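Reading time: 3 minutes

Changes to the loan of tools and household equipment at Hevbridge

The Seveck Institute has reviewed the terms on which members may borrow tools and household equipment from its Hevbridge premises. The revised terms were approved on 23 June 2001 and will apply from the beginning of September. Loans already made will run to their original return date and are not affected.

The Institute has lent books to its members since it was founded in 1818. The lending of tools is a much later addition. It began with a small stock of garden implements left to the Institute on the closure of the Pathak hardware shop, and it was at first open only to those living within the old town boundary. The register now holds 301 items, among them ladders, sash clamps, wallpaper tables, sewing machines, preserving pans and a carpet cleaner, and members from Codulano and the outlying villages borrow on the same footing as residents of Hevbridge.

The principal change concerns the length of loan. Members have until now been able to keep any item for 42 days. That period was taken over from the book library without alteration, and it has not suited equipment for which there is heavy demand at particular times of year. Hedge trimmers and long ladders are seldom on the shelf in late spring, and several members have written to say that they gave up waiting and bought their own. From September, powered equipment and ladders will be lent for 14 days and all other items for 28 days. A loan may be renewed once, in person or by telephone, provided that no other member has asked for the item. 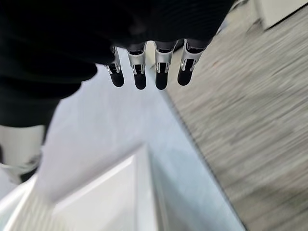

Metal joint brackets and rounded black fingertips, seen at close range.

Reservations will be accepted for the first time. A member wishing to reserve an item should complete a green slip at the desk, giving the register number and the earliest date on which the item is wanted. Slips will be dealt with in the order in which they are received. The Institute will telephone when the item is ready and will hold it for 2 working days, after which it will be offered to the next person on the list. Reservations cannot be taken for the whole of a season, and a member may have only one slip outstanding at any time.

The condition of returned items has also been considered. Most come back clean and complete, and the Institute is grateful for the care which members take. Paste brushes, tile cutters and the preserving pans have been the exceptions. Items should be cleaned before they are returned, and any loose parts – guards, spanners, spare blades – should be handed in at the same time. Where a part has been lost, the member will be asked to pay the cost of replacing it. Ordinary wear will not be charged for, and members are asked to report a fault even where they are unsure of its cause. A faulty item will be withdrawn until it has been examined.

Members are reminded that electrical items must not be altered in any way. Plugs should not be changed, and extension leads must be fully unwound before use. Printed instructions are kept with each powered item and should be returned with it. Replacement copies can be had from the desk.

No change is proposed to the annual subscription, which continues to cover both the book library and the loan of equipment. Deposits will still be required for the carpet cleaner and the larger sewing machines. Receipts should be kept, as deposits can be refunded only when the receipt is produced.

A full copy of the revised terms is displayed in the entrance hall and may be taken away on request. Members who wish to comment on the arrangements should do so in writing. Suggestions for additions to the register are also welcome, although space in the lower store is limited and large items cannot be accepted at present.

Contact the Institute | © Seveck Institute, Hevbridge | Back to top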